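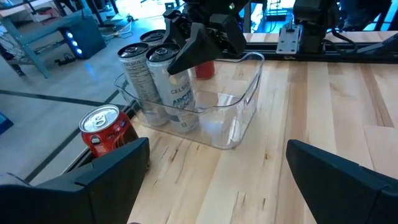
Home | About us | Courses | Contact

19 January 2023
By Luminița Nistor

Teltarora teaches bookkeeping and payroll to adults at two sites, Lestar and Lodhi. Courses run in the evening and last 12 weeks.
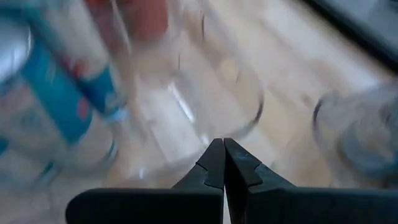
Last year 278 learners enrolled and 203 sat the final assessment. Class materials are kept at Lestar and lent against a signed form.
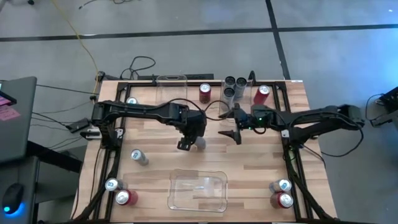
The Cisar module covers VAT returns and year-end accounts. It requires a pass in basic ledgers. 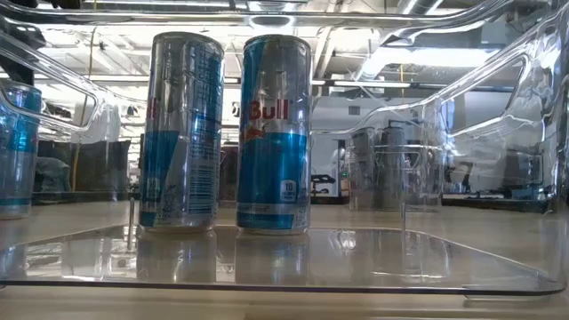
Enrolment

Apply in writing to either site in January. Fees are payable in two parts.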